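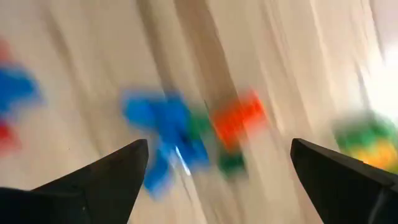 Page last changed: 24 Nov 2019

Working Group on Public Network Procurement
Minutes of the regular meeting, Villa room, Grollisau

Present: H. Au (chair), members for districts one through six, procurement officer, legal counsel, clerk
Apologies: member for district seven

1. Minutes of the August meeting

Approved with one correction. Item 4 should read "supplier ownership statement" in place of "supplier origin statement." The two forms are separate and only the first has been adopted.

2. Matters arising

2.1 The clerk has received the signed copy of the data center lease. No further action.

2.2 The letter to the regional authority on cost sharing has been sent. No reply has been received. The item stays open.

3. Draft rule on foreign ownership of cloud suppliers

3.1 Counsel presented the second draft. The rule would apply to any contract for hosting, backup or managed network service in which personal records of residents are stored or processed. It would require the bidder to disclose every owner holding 10 percent or more of its shares, and any state body holding shares of any size.

3.2 The procurement officer reported on the review of existing contracts. Of 69 contracts within scope, 50 include an ownership statement. The rest were signed before the statement was required and do not oblige the supplier to provide one.

3.3 The member for district two asked whether the rule could be applied to contracts already running. Counsel advised that it could be applied at renewal or when a contract is amended, but not before. A supplier may be asked for the statement at any time and may decline.

3.4 The member for district five noted that the draft does not define "state body." Pension funds and public banks would be covered under the current wording. Counsel will prepare a definition that excludes both — unless the fund or bank has a seat on the supplier's board.

3.5 Hok-lam Au asked that the rule name no country. The test is control of the supplier and access to the records, and the same test should be used for all bidders. Agreed, district four dissenting. The member for district four asked that the minutes record the view that a rule without a country list will be slow to apply and will push the decision onto staff.

3.6 Section 8 (subcontractors) was not reached and is carried over.

4. Skukier contract, document storage

4.1 Skukier has told the office that its parent company is in talks to sell a majority share. The buyer has not been named. The contract has a change of control clause with a notice period of 60 days.

4.2 The contract covers 1,063 user accounts. Moving them to another supplier is expected to take longer than the notice period. The procurement officer recommended that an export of all records be tested now, at the office's cost.

4.3 Approved. The test is limited to the tax and building permit files. Results to be sent to members in writing.

5. Pavier router replacement

5.1 The supplier confirmed that security updates for the present model will end. 600 units are in service in schools and branch offices.

5.2 Two options were tabled: (a) replacement with the current Pavier model under the existing framework; (b) an open tender. Option (a) is faster. Option (b) would fall under the draft rule if it is adopted before the tender is published.

5.3 The member for district one moved option (b), with units in schools replaced first. Seconded by the member for district six. Carried, five in favor, one against.

5.4 Counsel noted that firmware source review, requested by two members, is not standard in tenders of this size and may reduce the number of bids. To be listed as a scored item, not as a condition.

6. Public comment

One written comment received, on the publication of ownership statements. The comment asks that statements be posted in full. Referred to counsel for a reply on trade secrets.

7. Actions

Counsel: definition of "state body," third draft of the rule, reply under item 6.
Procurement officer: Skukier export test; tender outline for routers.
Clerk: second letter to the regional authority; corrected August minutes to the archive.

8. Next meeting

Date to be set by the clerk. Section 8 of the draft rule will be taken first.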